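Search this site
Home > Bedroom > Bedding reviews
Print | E-mail this page

Nendeter quilted throw, 2 washes in

Cerside promises this one "stays put all night". I doubted it at the shop and I doubt it more now. The filling is thin, and by morning mine has slid to one side.
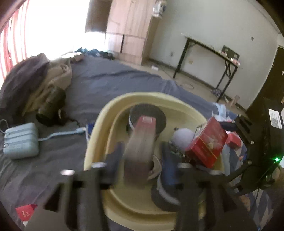 The care label says 40 degrees. I did as told and the stitching puckered along one hem, so I can't see where the extra money went.
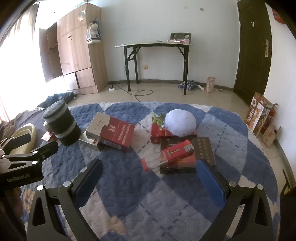 Poonam Nishad writes that hers puckered too, and Cerside offered her a voucher. I'd want the refund.

Filed under: Throws & quilts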